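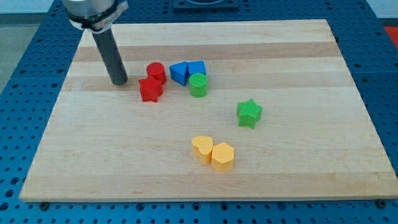 上一节发出去以后，有位读者留言问：提名表我已经建好了，可候选人的履历还是一份份 Word 文档，難道要我全部手工粘贴进去？

完全不用！Fondari 的“履历时间线”就是干这个的，这一节从头到尾讲它。

2022-04-14　Fondari 使用指南编辑组

第四节　为杰出校友候选人建立履历时间线

适用对象：负责校友奖项的院系管理员。下文的截图文字和菜单名称以中文界面为准，示例数据取自 Burnstead 工学院的 Çetinkaya 校友成就奖，你在自己的账号里看到的奖项名称会不一样，操作完全相同。

时间线建好以后，评委打开候选人页面，就能顺着年份一路看下来：哪年毕业，第一份工作在哪里，什么时候从技术岗转去管公司，中间并购过谁，退休后又在哪些董事会任职。我们自己试用的时候，有几份原本读得昏昏欲睡的履历，排成时间线后一下子就活了，真的很推荐花一个下午把它做起来。

开始之前

请确认以下几件事：
— 你的账号具有“奖项管理员”或“履历编辑”权限。只有“评审”权限的账号看不到“时间线”菜单。
— 候选人已经在提名表中登记，状态为“已受理”。
— 手边有候选人提供的履历原文，最好是本人确认过的版本。

4.1　新建时间线

1. 登录后进入“奖项”，点开对应的奖项，例如“Çetinkaya 校友成就奖”。
2. 在左侧选择“候选人”，点击姓名进入详情页。
3. 点击“时间线”，再点“新建”。系统会自动带入提名表里已有的毕业年份和专业，这一步很省事。
4. 选择模板。履历以企业任职为主的候选人用“企业管理”，长期在学校或研究所工作的用“学术”。两边都有的，先选“企业管理”，后面可以再加学术条目。
5. 点击“保存草稿”。

注意：模板一旦发布就不能更换。草稿阶段想换几次都可以，已填的内容会保留下来。

4.2　填写任职条目

每个任职条目有 9 个字段，其中带星号的必填：起始年份*、结束年份、单位名称*、职务*、所在城市、所属行业、公司阶段、主要业绩、资料来源*。

1. 点击“添加条目”，从最早的一份工作开始填。
2. “公司阶段”请填候选人加入时的阶段。比如加入时是几十人的私人企业，离任时已经上市，那么这里选“私有”，上市另建一个“里程碑”条目。这样评委能清清楚楚看到公司在他任内走了多远，效果特别好。
3. 在“主要业绩”里写事实。“任内完成三次收购”可以，“卓越的领导者”请留给推荐信。
4. 在“资料来源”里注明出处，年报、校刊、本人提供都行。
5. 仍在任的职务，“结束年份”留空，页面会自动显示“至今”。

提示：同一家公司里升过几次职，不必建几个独立条目。先建第一个职务，再点条目右侧的“续任”，几段经历会叠在同一家公司名下，读起来顺得多。

提示：公司改过名的，单位名称写当时的名字，现名放进括号。

4.3　用 Firnik 批量导入

候选人多的时候，强烈建议用 Firnik 导入工具。它随 Fondari 一起提供，在“工具”菜单里。

1. 打开 Firnik，下载空白表格。
2. 按表头填写，一行对应一个任职条目。候选人编号从提名表复制，千万别自己编。
3. 年份只写四位数字。“八十年代初”这类写法会被跳过，请先向候选人核实。
4. 回到 Firnik，点击“上传并预览”。
5. 逐行看预览结果。绿色可以直接导入，黄色表示年份有重叠，红色表示缺必填项。
6. 点击“确认导入”。

注意：表格超过 50 行时，请拆成几份上传。

注意：年份重叠不一定是错。很多人一边当总裁一边在别家做董事，黄色行核对无误后勾选“允许并行”就行，时间线上会并排显示成两条，很漂亮。

小心：“覆盖已有条目”默认是关闭的。打开之后，该候选人原有的全部条目会被表格内容替换，无法撤销。动手之前请先导出备份。

4.4　撰写顶部简介

时间线上方有一段简介，上限 639 个字符，标点和空格计算在内。

1. 点击“编辑简介”。
2. 第一句写清候选人是谁、哪一届、什么专业。
3. 接着写一两件最能代表其职业生涯的事，细节留给时间线。
4. 如果候选人在校时加入过荣誉学会或者拿过奖学金，可以放在最后一句。
5. 点击“检查长度”，通过后保存。

我们自己的习惯是先把时间线填完再写简介。那时候整个人的轨迹都在眼前，落笔会快很多！

4.5　送本人确认并发布

1. 在时间线页面点击“送审”，选择“候选人本人”。身后追授的奖项选择“家属代表”，并填写联系邮箱。
2. 对方会收到一个只读链接，可以在任意条目旁写批注，不能直接修改。
3. 收到批注后，逐条点“采纳”或“回复”。
4. 全部处理完，“发布”按钮会变成可点击状态。
5. 点击“发布”，在弹窗里选择可见范围：仅评委、校内，或者公开。

小心：选“公开”之前，请确认候选人同意。“所在城市”和联系信息默认不对外显示，请不要写进简介里绕过去。

常见问题

上传后出现“代码 505”：表格里有合并单元格。取消合并，把空出来的格子补全，再重新上传。

“发布”一直是灰色：多半是还有没处理的批注。把筛选条件改成“未处理”，就能找到它。

时间线顺序不对：检查起始年份。同一年的条目可以用鼠标拖动调整先后。

下一节讲评审打分表的设置，会用到这里填好的“公司阶段”字段，所以先别急着把它留空。

读者留言（4）

匿名读者：“续任”太好用了，我们有位候选人在同一家公司换了五个职务，以前的页面长得没法看。

匿名读者：请问简介能不能放中英文两版？

编辑组回复：可以，在“编辑简介”右上角添加语言，每种语言单独计算长度。

匿名读者：被“覆盖已有条目”坑过一次，幸好有备份。建议把那条“小心”再加粗一点。

最后更新：4 月，补充了“允许并行”的说明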